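Gray wood-grain floor, can I mop it with vinegar??

posted by nivetti_mom

Moved in back in May, whole downstairs is this gray wood-grain stuff. Landlord has no idea what it is.
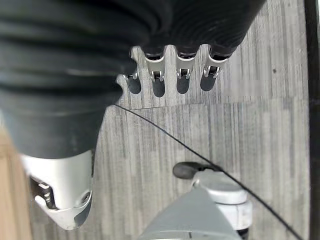
Been using vinegar and water, 2 capfuls to a bucket, and now it dries kinda streaky by the kitchen. Is the vinegar doing it or am I just using too much water? Dont want to wreck it before we move out.

fokik80
Too much water, probably. Wring the mop till it barely drips. Then go over it with a dry towel. I quit vinegar on mine, dulled the finish after a while. Plain warm water and a tiny squirt of dish soap, rinse after.

Erkora
steam mop. works great on everything

tilelady
Do NOT steam it if you don't know what it is. Heat can lift the edges. Try a closet corner first with watever you use, wait 3 days, then look.

2 comments

vuong_k: same streaks here, it was old cleaner buildup. took two rinses

nivetti_mom: ok trying the dish soap tonite, thx

Shares: 3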